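Bench arm pick set: README + cost notes
23 Sep 2020
By the Gristley bench group

Read this before ordering anything. Covers what the data is and what it cost us, for anyone at Gultstead planning a second bench.

## Contents
- 80 episodes, one arm, small objects and a bowl
- 70 usable, rest kept in /rejects
- fixed camera stills, no depth

## Budget
- Arm: quote from Astis, July. Ask again, prices move
- Ceiling for everything except the arm: 3,000. Includes camera, clamps, cabling, board
- Farkas do the clamps. Lead time 3 weeks, order them first
- Spare gripper fingers: not in the orginal budget, should of been 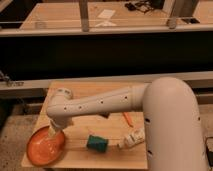
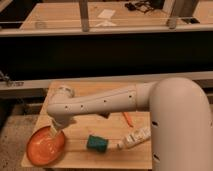
Both stills: arm at full stretch to the left, gripper down at the orange bowl.

## Before you buy
- Measure reach with the gripper pointing down, not the figure on the sheet
- Allow for the base, it eats board space
- Cheap bowls and bits are fine. Spend it on the camera mount
- Power and network runs are a seperate line, dont bury them in "misc"

## To do
- second quote for the camera
- running costs, one full year
- licence wording

Related
- Gultstead bench 2: draft kit list
- Astis arm: setup notes
- Farkas clamps: order form and sizes
- Gristley camera mounts: what we tried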